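A Cup of What

I have been fighting with my grandmother's poppy seed cake since October, and the score is not in my favor.

The recipe is on the back of a pharmacy receipt. It calls for flour "to the ring," sugar "one glass, not the good glass," and enough milk. I inherited the receipt. I didn't inherit the glass, the ring, or any idea of what enough milk looked like to a woman who thought oven temperatures were for people who couldn't feel heat with their face. My cousin got the glasses in the split and then moved twice, and she tells me they are "in a box." Everything I want in this life is in a box at my cousin's.

So I did what any reasonable adult would do and got into measuring as a hobby. If you subscribe to this newsletter for the soup, the soup is at the end. I'm sorry. You can scroll.

The American cup, as you may have been warned, is a rumor. I own five of them, and when I filled them all with water and poured them one at a time onto my scale, I got five answers. The prettiest one, copper, a wedding present, was the worst. It was so far off that I went back and read the handle to make sure it wasn't claiming to be something else. It says CUP. It says it in a very confident font.

Then there is the flour problem, where even a perfect cup won't save you. Scoop it straight from the bag and you pack it. Spoon it in and level it off and you get much less. Sift it first, like my neighbor Felicja Krajewska, and you get what amounts to a cup of air with a flour accent. Felicja has been sifting for longer than I've been alive and her cakes are better than mine, so I've stopped bringing it up on the stairs.

I asked readers last month to send me the strangest measurement in any recipe they own, and you people did not hold back. Priya Blackwood has an aunt's pickle recipe that wants "salt until you regret it." Amr Benjelloun sent a page of his father's handwriting in which everything is measured in tea glasses, except the cumin, which is measured in "his hand, not yours." Tobias Alcantara has a chili that calls for one can of tomatoes, size of can unknown, brand of can out of business, and his family has been arguing over it through two divorces. Yolanda Dvorak wrote in to say that her mother's dumplings require dough "like an earlobe," and that she once stood in a kitchen in Nusside at age nine with her mother pinching first the dough and then her ear, back and forth, for what felt like most of a winter.

I tried the earlobe thing. It's pretty good! I can't tell you whose earlobe works best. Mine ran a little firm.

The other thing that came in, over and over, was people telling me to buy a scale. Fine. I have a scale. It's a Hosow, which I picked for being flat enough to live behind the toaster, and it turns itself off whenever it senses I've stopped to read the next line. I pour in the flour, I look down at the receipt, I look up, and the screen is blank and the scale has moved on with its life. There's a setting for this in the manual. The manual is in a box.

But a scale only gets you halfway, and this is where I went off into the weeds for a few weeks. A scale tells you what you have. It doesn't tell you what your grandmother had. For that you need volume, her volume, that particular glass. And the more I read about old kitchen glasses, the more I liked the plain fact that a container holds what it holds, whatever's printed on the side. You want one with a spout, too. Half my errors were milk running down the outside of the copper cup and onto the counter, where it was not contributing to the cake.

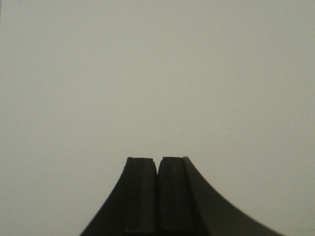
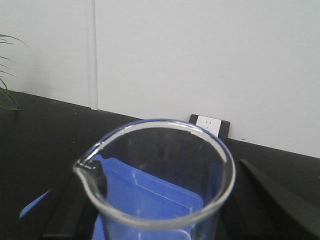
Second one: clear glass, small pouring spout, blue plastic tray. 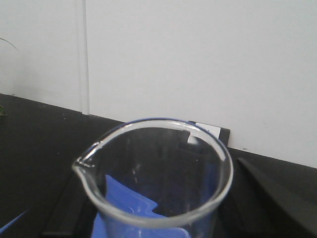
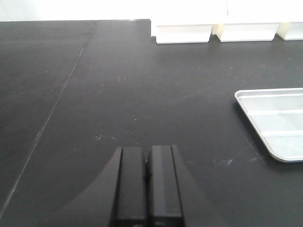

My great find was a household manual from the thrift store on Mill Street, 555 pages long and missing its cover, with a table in the back for converting nearly everything into nearly everything else. It has teacups and coffee cups as separate entries. It has a "wineglass," which turns out to be tiny and explains a lot about how people used to get through dinner. It has a "saltspoon." It has butter "the size of a walnut" and butter "the size of an egg," and then, a few lines down, butter "the size of a small egg," like somebody's editor had raised a concern.

Someone before me had gone through the table in pencil and disagreed with it. Next to the teacup there's just the word NO. I feel very close to this person.

I used the table to come up with three theories of the not-good glass. Theory one, a jelly jar. Theory two, a plain tumbler, of the kind that came free with something. Theory three, proposed by my mother over the phone in a tone I didn't care for, was that there was never any one glass and that Grandma used whatever was in the drying rack. I've decided not to pursue theory three.

The jelly jar cake was a brick. I don't mean it was dense. I mean I put it out for the birds and it was still there the following week, and had if anything improved its position. The tumbler cake was closer. At 200 grams of sugar it tasted right at the edges and wrong in the middle, and I spent an evening eating only the edges and telling myself this was research.

I took what remained to trivia night, where my team, the Punditz, will eat anything between rounds. They gave it a polite hearing. One of them asked if it was a bread. We then lost by a single point on a question about how many keys are on a piano, which I knew, which everyone knows, it's 88, and which our captain changed to something else at the last second on a hunch. I bring this up only so that it's in writing.

Where has this left me? I have written out a version of the recipe in grams, with every number filled in, and taped it inside the cabinet door. It makes a decent cake. My mother says it's very nice. My mother also says "very nice" about airport carpeting.

I've been luckier with Vlad, my sourdough starter, who came from Felicja in a pickle jar with no instructions except "he will let you know." He gets flour when he sinks and water when he sulks, and I have never once weighed anything that went into him. He's thriving. He got into the silverware drawer last week. I have tried not to draw any conclusions about the cake from this, but he's right there next to the scale, and I think he knows.

Several of you have asked for the grams version. I'll run it next time, once I've tried it with the poppy seeds ground twice, which Priya swears by and which my coffee grinder has already told me it would prefer not to do. If any of you have a grandmother, or are one, and can tell me what "to the ring" means on a glass, please reply to this email. My best guess is a decorative line partway up. My cousin's best guess is that it's where the tea stain was. She says she'll look when she finds the box.

All right, the soup.

It's the white bean one I make when I don't want to think. Soak the beans overnight in plenty of water. Drain them, put them in the big pot with an onion cut in half, a carrot, a bay leaf and 4 cloves of garlic you've smacked with the side of a knife, then cover it all with fresh water. How much? Up past the beans, about as far as your first knuckle. My knuckle, if you're asking, and it's been a very reliable knuckle. Simmer until soft. Salt at the end. Take out the onion, or don't, then mash some of the beans against the side of the pot and stir in a good pour of olive oil.

A handful of greens goes in last, any kind. I used chard. It needs more lemon than you think, so have two on hand, and keep the rind of whatever hard cheese you've got going and throw that in with the beans from the start.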